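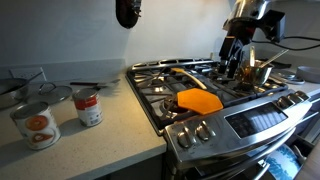

Gas range with an orange spatula and a saucepan, Harkwood kitchen set.

Milby Cooktop Clutter, release 4
Updated August 10, 2022

Hello, and thanks for downloading! I put this set together because I wanted pictures of hobs the way people leave them, with the spatula still lying across the grates and tins on the worktop. There are 2439 pictures from 23 kitchens, most of them taken in July.
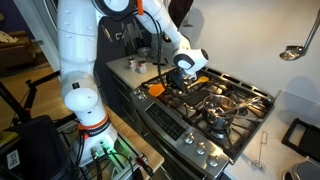 Labels are plain words in one text file per kitchen. I've used "spatula" for anything flat-headed (silicone or metal), and "pan" covers saucepans too, which I know will annoy some of you. Lids get their own label. Kitchen 10 still has a few knobs marked as lids, sorry, I'm working through them.

Free to use, just credit Amerley Kpodo. Corrections very welcome!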